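Data Collection Operator (hand-held gripper), fixed term
Sivow, manipulation data group
Closing date for applications: May 1, 2026

Sivow records demonstrations of everyday handling tasks and prepares them as training data for robot learning. The current project, Drunwood, covers sorting and tidying on tabletops. We are recruiting 4 operators to extend the set, which stood at 1,132 accepted episodes at the end of March.

The work

Operators carry out short tasks with a two-finger gripper held in the hand. A camera on the tool records each attempt. A session consists of 31 episodes, with a pause after every seventh. Between episodes the operator rearranges the objects according to a layout sheet and enters the episode number, task code and any fault in the log. Dropped objects are logged and kept — failed grasps are used in training as well.

Operators also review their own recordings at the end of each session and mark the start and end of every grasp.

Requirements

Steady use of either hand for periods of up to an hour. Normal or corrected eyesight. Accurate written notes in English. Previous work with robots is not needed; experience in assembly, packing or laboratory work is useful.

Objects and surfaces

Layouts mix rigid and soft items on patterned cloths: boxes, small toys, crumpled plastic bags.
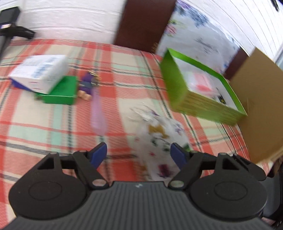
Soft items take longer to learn, and new operators spend their first 7 sessions on practice layouts, which are paid at the full rate. Recordings from these sessions are checked by Mirjam Mertens and returned with comments on approach angle, closing speed and release.

Terms

Part-time, with morning or afternoon shifts. Training is given on site by Kristof Prins. Recordings are stored under a participant number, and operators sign a consent form before the first session.

To apply, send a CV and a short note on your availability to Marloes Van Loon, quoting reference Drunwood. Shortlisted applicants will be invited to a one-hour trial with the gripper.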